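Truddale Embroidery Hoop Stand

Product reference 447

The Truddale is a freestanding hoop holder for hand embroidery, supplied by Prukus for use at home, in workshops and in teaching rooms. It holds the hoop at a fixed angle and leaves both hands free, one above the fabric and one below. This is of particular benefit when working satin stitch, couching and bead work.

The stand is made of beech and finished with a clear wax. The upright adjusts in height up to 60 cm and is secured with a brass wing nut. The clamp accepts hoops of any diameter and frames up to 9 mm thick. A felt lining is fitted inside the jaws to protect the hoop from marking. 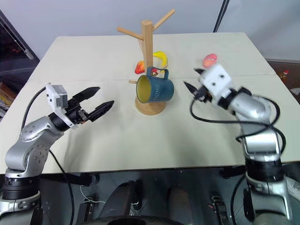
Assembly takes around five minutes and requires no tools. The foot is attached first, then the upright, then the clamp. Customers should not overtighten the wing nut, as the thread may be damaged. Replacement nuts and felt linings may be ordered separately.

The stand may be used on a table or, with the Radwan floor extension, from an armchair. The extension is not included and does not fit stands sold before March 2019, which had a narrower foot. Owners of the earlier model are advised to contact us before ordering.

Care

Wipe with a dry cloth. Do not leave the stand next to a radiator or in direct sun. A thin coat of Puren wood wax may be applied once a year - allow it to dry overnight before fitting a hoop, so that no wax is carried on to the fabric.

Delivery and returns

Orders are sent within five working days. Unused stands may be returned within 60 days in their original packing. Hoops, thread and fabric are not supplied with this product.

Enquiries from schools and stitching groups should be addressed to Philomena Agyeman, Customer Services, Prukus.

Page last revised: Sep 9, 2022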